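# Table-clearing cell back at work after a full strip-down at Catterall

The little robot arm that clears tables at the Catterall workshop is running again, and it is a pleasure to watch. After a week in pieces, the cell went back into service on Sunday with a rebuilt wrist, a new cable run and fresh pads on both gripper fingers. By lunchtime it was working through its regular job: dishes to the rack, trash to the bin, tray left clear.

For anyone who hasn't stopped by the back bench yet, the cell is a single arm on a fixed base with a two-finger gripper and a small camera mounted at the wrist. It practices the kind of cleanup most of us do after a meal without giving it a thought. That turns out to be hard on a machine! Bowls roll, cups slide, and a tissue weighs so little that the fingers can close on it with almost no change in motor load.

The trouble started in September with a faint tick in the last joint. Liam Mottram, who sets up the cell most mornings, noticed it while jogging the wrist by hand. It came once per turn, always near the same spot, and it was easy to miss with the compressor going next door. He logged it, kept the arm on light work and listened again every morning. By the end of the month the tick had become a small catch, and the gripper was arriving at the rack a hair off to one side.

"You could see it on the cups first," Mottram said. "A plate will forgive you. A cup lying on its side won't."

Hilde Coppens took the wrist off the arm the next day and had the cover open before coffee. The bearing was fine. What she found instead was a camera cable that had worked loose from its clip and was rubbing on the inside of the housing. It had worn a groove in the plastic, and the shavings had gotten into the grease. Each time the wrist came around, the cable bunched up against a screw boss and then let go. There was the tick.

So the job grew, in the way these jobs do. With the wrist apart, it made sense to clean out all the old grease, and with the cable out, it made sense to replace it. Coppens made up a new one with more slack at the elbow and a fabric sleeve over the stretch that bends most. It now runs along the outside of the forearm and enters the wrist from the back, held by 4 clips where there used to be one. The clips are printed in-house and snap on by hand, so the next person to work on the wrist can have the cable free in a minute without hunting for a driver.

The fingers got attention too. Their pads had gone shiny with use, and shiny pads are no good on glazed dishes. The old ones came off with a plastic scraper and some patience (a heat gun was tried, and put away again after the first corner started to curl). The new pads are cut from Stindik grip sheet, a material the workshop already had on the shelf for its jar-opening rig. They are a touch thicker than the old ones, which meant the closing distance had to be set again from scratch.

That part fell to Colin Parsons, and he clearly enjoyed it. He closed the gripper on a strip of paper, opened it a step at a time until the paper just pulled free, saved that as the new zero, then repeated the whole thing 9 times to see whether it held. It did. He also lowered the force limit for thin items and raised it slightly for plates, which like to pivot when they're picked up by the rim.

Then came the camera. Any time the wrist comes off, the camera's view shifts a little in relation to the fingers, and the arm needs to be taught where it is looking. The crew uses a printed board of squares for this. The arm moves over the board, stops, looks, moves again and looks again from another angle. A full round is 33 stops. The first round came out poorly, and there was some head-scratching until Coppens found that one of the camera's two mounting screws had been tightened against a bit of tape. With the tape gone, the second round came out beautifully, better than anything in the cell's log so far.

Carol Stockdale, who looks after the schedule for the shared benches, gave the crew the whole of Sunday to bring the cell back up. They used every hour of it. The morning began with slow moves over a bare table, one hand on the stop button. After that they laid out the station the way it is normally laid out, with the dish rack on one side, the serving tray in the middle and the clear container for trash on the other side, and let the arm go at a quarter of its usual speed.

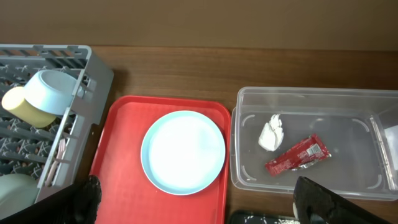 *The station from the wrist camera: dish rack, red tray with one plate on it, and the clear container with a tissue and a snack wrapper inside.*

The wrist view is what the crew watches most closely during a restart. Both fingertips should show up along the bottom, one to each side, and any change in where they sit from one day to the next is an early hint that something has moved. Parsons has started keeping one still from each morning in a folder, so there is always something to compare against. It costs nothing and takes seconds, and he is already trying to talk the owners of the other arms into doing the same.

The clear container is worth a mention as well, being one of the harder things on the table for a camera. You can see the wood grain straight through the bottom of it, and that used to confuse the old settings quite badly. The arm would judge the floor of the box to be lower than it was and press the fingers down into it. Vilmos Bíró, who writes most of the cell's motion code, has now given the arm a fixed floor height for the container and a gentle stop when it feels contact. He tested it by lowering the closed gripper into the empty box again and again, and the box stayed put.

Bíró also cleaned up the fault counter while the arm was down. It only had three digits, and it had been sitting at 999 for longer than anyone cared to say, so new faults were simply not being counted. It is back at zero now, has room to grow, and sorts faults by joint. Had it been doing that in the summer, the wrist would have stood out early.

A few changes to daily care come with the rebuild. Whoever opens the cell in the morning should turn the wrist slowly through its full range by hand, with the power off, and listen. The finger pads get a wipe with a damp cloth before the first run and again after any sticky wrappers. The cable sleeve gets a look on Friday, when the benches are cleared anyway. New grease went into the wrist during the rebuild, and the tube is in the top drawer of the Trudetti cabinet with the date written on the cap. Please don't borrow it for the drill press.

Spare finger pads are in the same drawer, already cut. Coppens made several sets while she had the template out, and she has left the template there too, taped inside the lid so it doesn't wander off.

Next up is the cell's base plate, where two of the bolts share a hole pattern that has been opened up once too often. A new plate is on order from Bolen, and swapping it will mean another afternoon with the board of squares. Parsons has asked to do the paper-strip test again as well, just to see if he gets the same number.

The cell runs through the week from 10 a.m., and visitors are welcome to stand behind the yellow line and watch. Mottram suggests coming when the cups are out.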